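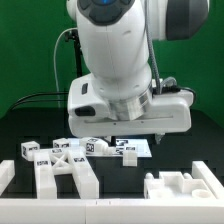

오튤라(Otular), 두피·피부 관리실용 수질 조정 장치 ‘미드버그(Midberg)’ 국내 공급 개시
세면대 급수 라인 직결형, 소형 관리실 및 미용실 대상

스파·미용 설비 전문 업체 오튤라(Otular)는 11월 10일 두피 및 피부 관리실용 수질 조정 장치 ‘미드버그(Midberg)’의 국내 공급을 시작한다고 밝혔다. 미드버그는 샴푸대, 족욕기, 페이셜 스티머의 급수 배관에 직접 연결하여 경도, 잔류염소, 토출 온도를 일정 범위로 유지하는 장치이다. 대상 시설은 샴푸대 9대 이하의 관리실과 미용실이며, 호텔 스파 등 중앙 급탕 설비를 사용하는 시설은 별도 사양으로 공급한다.

개발 배경
염모제와 펌제의 시술 결과는 약제 조성 외에 헹굼수의 조건에도 영향을 받는다. 칼슘과 마그네슘 함량이 높은 물로 헹구는 경우 음이온 계면활성제와 반응한 잔여물이 모발 표면에 남기 쉽고, 이후 도포하는 트리트먼트의 흡착이 균일하지 않을 수 있다. 동일 건물 안에서도 층별 배관 상태와 저수조 체류 시간에 따라 수질 조건이 달라지므로 본사 교육 매뉴얼의 방치 시간을 그대로 적용하기 어렵다는 의견이 현장에서 제기되어 왔다.

오튤라는 지난 1월부터 제휴 관리실 195개소의 급수 조건을 조사하였다. 이 가운데 191개소에서 유효한 측정값을 확보하였으며, 나머지는 배관 공사와 영업 중단으로 집계에서 제외하였다. 측정 항목은 총경도, 유리잔류염소, pH, 토출 온도 편차이다. 조사 기간 중 수집된 시료는 518건으로, 개점 직후와 오후 영업 시간대에 나누어 채취하였다. 토출 온도 편차는 두 대 이상의 샴푸대를 동시에 사용하는 시간대에 크게 나타났다.

제품 구성
미드버그는 전처리 필터, 이온교환 카트리지, 혼합 밸브, 제어부로 구성된다. 전처리 필터는 배관에서 유입되는 입자성 물질을 제거하며, 이온교환 카트리지는 경도 성분을 나트륨 이온으로 치환한다. 혼합 밸브는 처리수와 원수의 비율을 조절하여 설정 경도를 맞춘다. 경도를 과도하게 낮추면 헹굼 후에도 미끈거리는 촉감이 남아 헹굼 시간이 길어지므로, 완전 연수가 아닌 중간 범위를 기본값으로 설정하였다.

제어부에는 시술 항목별 설정이 저장되어 있다. 기본 제공 항목은 염색 후 헹굼, 펌 중간 세척, 두피 스케일링, 족욕, 페이셜 스팀이며 사용자가 항목을 추가할 수 있다. 페이셜 스팀 항목을 선택하면 혼합 밸브의 원수 측이 닫히고 처리수만 공급된다. 이는 스티머 가열부의 스케일 침착을 줄이기 위한 설정으로, 해당 항목에서는 혼합비를 변경할 수 없다. 토출 온도 상한은 관리자 암호를 입력한 경우에만 조정된다.

오튤라 제품개발부 전젠화(Zhenhua Tang) 부장은 “관리실에서 조정할 수 있는 변수는 약제, 시간, 온도, 물인데 물은 대체로 주어진 조건으로 취급되어 왔다”며 “미드버그는 시술자가 물의 조건을 기록하고 다음 시술에 같은 조건을 적용하도록 하는 데 목적이 있다”고 말했다.

카트리지 및 유지관리
이온교환 카트리지는 오튤라의 협력사 아와스티(Awasthi)가 공급한다. 카트리지 교체 주기는 원수 경도와 사용 수량에 따라 달라지며, 제어부가 누적 통수량을 기준으로 교체 시점을 표시한다. 교체는 급수 밸브를 잠근 뒤 공구 없이 진행할 수 있다. 사용이 끝난 카트리지는 방문 점검 시 회수하며, 관리실에서 임의로 재생염을 투입한 카트리지는 보증 대상에서 제외된다.

휴점 등으로 장기간 사용하지 않은 경우에는 재가동 전에 배출 모드를 실행하여 카트리지 내부의 정체수를 배출해야 한다. 배출 모드가 완료되기 전에는 시술 항목이 선택되지 않는다. 족욕기에 연결하는 경우 입욕제와 아로마 오일이 급수 측으로 역류하지 않도록 동봉된 역류 방지 밸브를 반드시 설치해야 한다.

설치 조건
본체는 샴푸대 하부장 또는 벽면에 설치한다. 급수 배관, 배수구, 접지형 콘센트가 필요하며 배관 압력이 기준에 미달하는 시설에는 가압 펌프를 추가한다. 설치 전 현장 조사에서 원수 수질과 배관 재질을 확인하고, 결과서에 권장 혼합비를 기재하여 제공한다. 임차 매장의 경우 배관 변경에 대한 건물주의 동의서를 사전에 제출해야 한다.

설치와 정기 점검은 누스텍(Nusteck)이 담당한다. 누스텍 기술지원팀 차오쩌위(Zeyu Cao) 팀장은 “기존 샴푸대의 수전과 호스는 대부분 그대로 사용할 수 있다”며 “다만 온수기 용량이 부족한 매장에서는 혼합 밸브만으로 온도 편차가 해소되지 않으므로 현장 조사 단계에서 온수기 교체 여부를 함께 안내한다”고 설명했다.

사용 교육
장치를 도입한 관리실에는 시술자 대상 교육이 제공된다. 교육 내용은 시험지를 이용한 경도 측정, 시술 항목별 설정 변경, 고객 기록지 작성 방법이다. 고객 기록지에는 시술일, 약제명, 방치 시간과 함께 혼합비와 토출 온도를 기재하도록 되어 있다. 양식은 설치 시 인쇄물로 제공되며 전자 파일로도 받을 수 있다.

공급 안내
미드버그는 일시불 구매와 월 단위 임대 방식으로 공급된다. 임대 계약에는 카트리지 교체와 정기 점검이 포함되고, 구매 계약의 경우 유지관리 계약을 별도로 체결한다. 공급 가격은 샴푸대 수와 배관 조건에 따라 산정하며, 현장 조사 후 견적서로 안내한다. 미드버그는 미용 시설의 급수 조건을 조정하는 설비로, 의료기기가 아니며 피부 또는 두피 질환의 치료나 예방을 목적으로 하지 않는다.

오튤라 소개
오튤라는 샴푸대, 족욕기, 습식 관리실용 급배수 부품을 설계하고 공급하는 업체이다. 개인 관리실과 미용실, 숙박 시설 내 스파를 주요 거래처로 두고 있다.

보도자료 문의: 오튤라 홍보 담당
제품 및 현장 조사 문의: 누스텍 기술지원팀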